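Entryway and Shoe Storage - Progress Report to the Mallet Fund
Period: January to March
Project site: Plulterura guest house, Zitville

The grant covers furniture, indoor footwear and signs for the entryway. We have now spent most of the furniture line and have started on footwear.

Furniture. The low shelf units are in place. Each has a light wooden top, a black metal frame and a second shelf underneath for shoes. Lesier delivered them flat and we put them together on site. One frame arrived with a bent rail and was replaced at no charge.

Indoor footwear. We chose plain white slip-ons with a wide strap, bought in one style so that pairs can be made up again when they get mixed. They are kept in pairs on the lower shelf, with a gap between one pair and the next.

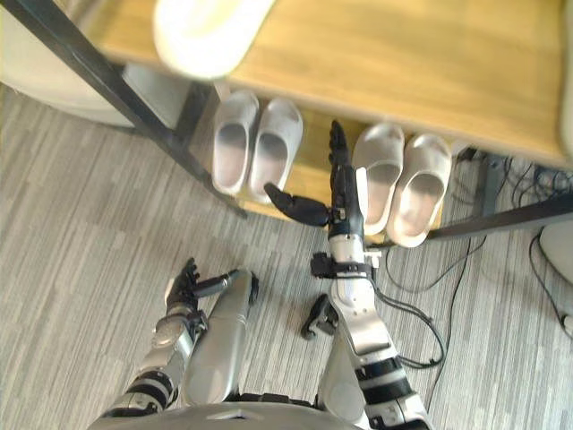 Léonie Besnard wrote after the February visit that guests were leaving their outdoor shoes on the lower shelf as well, and asked whether the two kinds could be kept apart. She also wanted to know who wipes the footbeds between guests, and how often.

We have acted on both points. Outdoor shoes now go on a rack by the front door, and a small sign says so in two languages. Slippers are wiped at checkout and again on the morning of an arrival. The sign has helped, though in wet weather the rack fills up and we still find boots in the wrong place.

Seating was not in the original plan. Older guests asked for somewhere to sit while changing shoes, so we moved a cushioned chair down from the upstairs hall. No grant money was used for this.

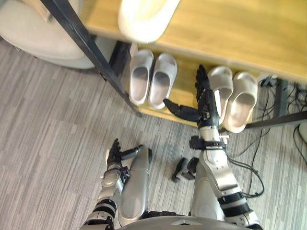

Remaining work is as follows. We have ordered 40 more pairs in mixed sizes, as the small sizes run out first. The floor mat is still on back order. We have 500 left in the budget and would like to move 100 of it from signs to cleaning supplies - please let us know if this needs a formal request.

The next report will cover the mat, the new pairs and the final accounts.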